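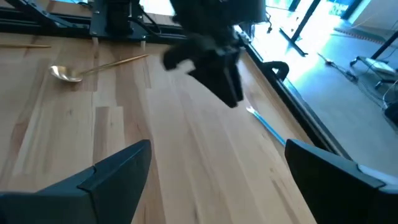
Unit 5: Reading Guest Reviews Like a Manager

Filed under: Course Materials > Short-Stay Hospitality > Handouts

Welcome back! This is my favorite unit of the whole course, and I say that knowing full well I said it about laundry scheduling too. Please have the Collum packet with you (the stapled one, with the floor plans at the back) and a pen in a second color.

What we cover
- what a star score leaves out
- sorting comments by who can fix the problem
- writing a reply that a future guest will want to read

1. The score and the words

Take the Collum apartments in Fellden. The packet has 653 reviews from one summer season, and the average score barely moves from June to the end of August. If you only looked at the score you'd think it was a quiet summer. Now read the July comments! Key pickup goes wrong over and over, and people still give a high score because they loved the walk to the harbor and the bakery downstairs. They forgave it. The next guest may be less patient, and the guest after that may have a toddler and three suitcases.

So rule one for this unit: read the text first, look at the stars second. Cover the score column with a sheet of paper if you have to. I still do.

2. Who can fix it?

Go through each comment and put one letter in the margin.

H = housekeeping (dust, towels, missing forks, smells)
M = maintenance (shower pressure, a sticking window, slow wifi)
D = front desk or host (late replies, unclear directions, fees)
L = listing (the page promised something the place doesn't have)
X = nothing to be done (rain, church bells, the hill)

A lot of comments need 2 letters, and that's fine. "Couldn't find the parking and then got charged for it" is D and L together. Students tend to use X far too much in the first hour. Church bells are X, yes, but if the listing says "peaceful" and the bells start at 6 a.m., you've got an L on your hands, and an L is cheap to fix. You change a sentence!

Watch the small stuff under H especially. A guest who can't find a corkscrew will often write more about it than a guest whose heating failed, and a sharp knife in the drawer gets mentioned with real love. Kitchens come up constantly in longer stays.

3. Writing the reply

Compare the two replies on page 5 of the packet. Both answer the same complaint about a late checkout charge at the Lukport guesthouse. The first quotes the house rules in full and runs to almost 700 words (I counted the day I found it, I couldn't help myself). The second thanks the guest, says what the charge was for, says the checkout time now appears in the arrival message, and stops.

Things to aim for:
- Answer the specific complaint in your first or second sentence.
- Say what changed, if something changed. If nothing did, don't pretend.
- Keep the guest's private details out of it. No room numbers, no "your husband."
- Up to five sentences. Really!
- Read it out loud before posting.

And please reply to the nice ones as well. Abou Zeid, the family-run hotel we looked at in the pricing unit, answers a happy guest by mentioning the exact thing that guest liked, whether it was the rooftop breakfast or the quiet back rooms. It makes the whole page a pleasure to read.

For next class

Pick any ten comments from the Collum packet and letter them. Write replies to two, one happy and one cross. Bring them on paper, we'll be swapping and marking each other's work. If your two cross-outs and arrows are unreadable, a clean copy would be kind to your partner.

Optional reading: the Fellden visitor survey, chapter on self-catering stays. The tables are dull but the comments at the end are wonderful.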